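Small bookshelves deserve more love

I will defend the tiny bookshelf to anyone who'll listen! My friend Marion Moncrieff has a whole wall of books (1,691 of them, she keeps a list) and I adore that wall, but I've never once pulled something off it on a whim. It's too much. My own shelf is a squat little two-tier thing, painted green, and I'm at it every evening with my tea.

A small shelf makes you choose. Up to 32 books fit on mine if I squeeze, and when a new one comes in, an old one goes to Sanaa down the hall. And lay a few flat! Spines are fine, but a cover facing up is an invitation, especially for kids who can't read the titles yet.
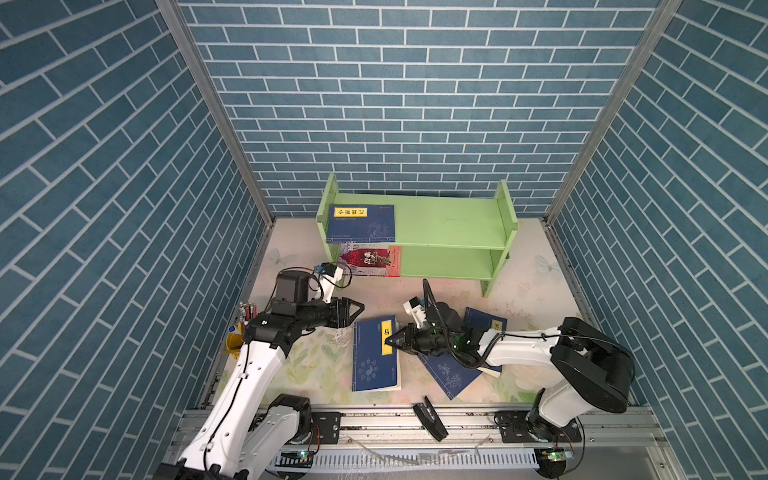

Put it somewhere low, too, with floor in front of it, so a book can get opened right there on the ground. Cheerful wallpaper helps. I went with brick print in my reading corner and Tomás still teases me for it, but he's borrowed three books since July.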